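Fediseck customer support
Ticket: Sunglasses box, inside panel marked, lens finish query
Product line: Famstead gift boxes, black, open top
Status: Closed, replacement panel sent
Opened by: Gendismont returns desk
Opened: March 22, 2024

Summary from customer: One black box with a pair of dark sunglasses in it. The pale panel inside the box has smudges and small dark scuffs. We would like to know if they can be cleaned off before the box goes back on the shelf. The pictures were taken on the table with the green grid cloth.
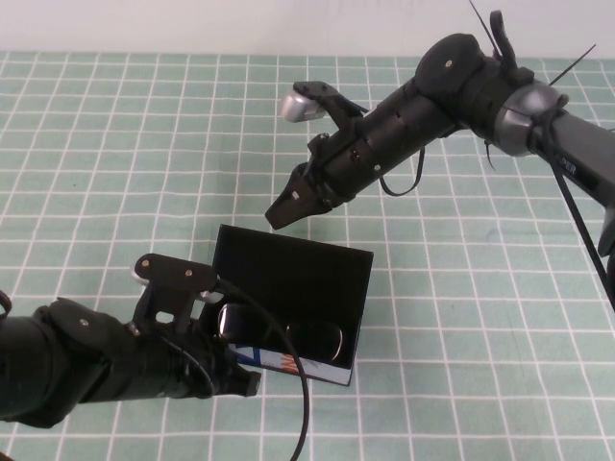
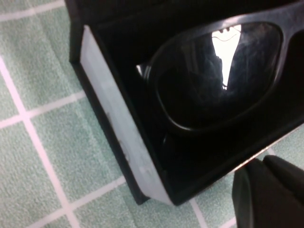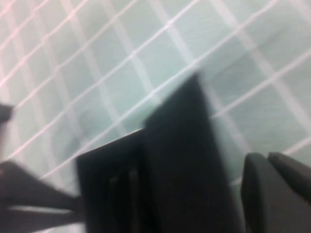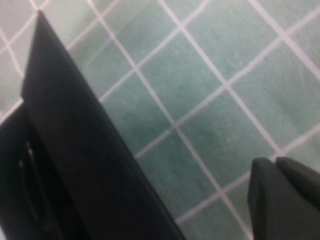 Attachments 1 to 4. Box and sunglasses are in 1 and 2, panel marks in 2.

Entry 1, support
Thank you for the pictures. The marks are clear enough in attachment 2. They sit along the middle section of the panel. Attachments 3 and 4 do not show the box, so we have not used them for the check. Please answer the following before you clean anything.

Is the panel glued in or does it lift out?
Do the marks feel raised, or are they flat to the fingertip?
Has any cleaner been used on it already?
Is the code on the underside of the box still readable?

Entry 2, customer
The panel lifts out if you press one end. It was a bit stiff. The marks are flat. No cleaner used so far, only a dry cloth, which did nothing. The code on the underside ends in 4000. The colorful strip along the lower front edge of the box has not been touched and we do not want to get it wet.

Entry 3, support
Code ending 4000 is the February run. In that run the panel has a matte coating on one face only. Flat marks are usually rubbed-off black from the box wall and most of them will come away. Steps:

1. Take the sunglasses out and put them on a soft cloth, lenses up.
2. Lift the panel out. Do not bend it.
3. Mix a drop of dish soap into a cup of lukewarm water.
4. Dampen a microfiber cloth and wring it out well.
5. Wipe from one end to the other. No circles on the matte side.
6. Let it dry flat for 14 minutes before you judge the result.
7. Wipe the inside of the box with a dry cloth while you wait. The black interior shows lint easily, so use a clean one.
8. Put the panel back with the matte side facing in.

Do not use glass cleaner, alcohol wipes or a melamine sponge on the panel. They leave shiny patches that cannot be repaired.

Entry 4, customer
Did steps 1 to 8. The smudges are gone. The small scuffs are lighter but still there, mainly two of them. Waited the full time and looked again under the desk lamp. Same result.

Second question while the ticket is open. Our shelf staff say the left lens has a white mark on it. In attachment 2 there is a bright white patch on the lens, tall and narrow with some thin dark lines across the top. Is that a coating fault?

Entry 5, support
We read the patch in attachment 2 as a reflection. The lens is very reflective and picks up whatever is over the table. The thin curved lines look like a cable or the edge of something overhead. To be certain, hold the glasses under a window and tilt them slowly. A reflection will slide across the lens. A coating fault stays where it is and usually has a dull edge. Do the same for the second lens, which is not fully visible in attachment 2.

For the scuffs, repeat step 5 once with fresh water. If they are still there after that, stop. More rubbing will take the matte finish off.

Entry 6, customer
Tilted both lenses at the window. The patch moves and goes away completely. No marks on either lens. There was some dust in the corner by the rim, removed with the cloth.

Repeated step 5 on the panel. No further change in the two scuffs. They can be seen from the front of the shelf, so we would prefer a new panel.

Entry 7, support
Agreed. A replacement panel has been booked out of the Raju store, bin 19. No charge. You do not need to send the old one back. The sunglasses and the box itself stay with you and can be used as they are.

Fitting note: the new panel is cut slightly oversize. Slide in the lower end first, then press down along the edge until it sits flat against the box wall. If it bows in the middle, take it out and turn it end for end. Do not trim it.

Entry 8, customer
Panel arrived and is fitted. It bowed the first time, so we turned it and now it lies flat. Sunglasses are back in the box. We have 9 more boxes with the same code in the stockroom and will look at the panels when they are unpacked. Please close.

Entry 9, support
Closed. If any of the other boxes have the same marks, open one new ticket for all of them and quote the code. One picture of each panel, straight on and with the sunglasses removed, is enough.

Resolution code: part replaced
Linked articles: Cleaning matte panels; Telling a reflection from a lens fault; Replacing the Famstead inner panel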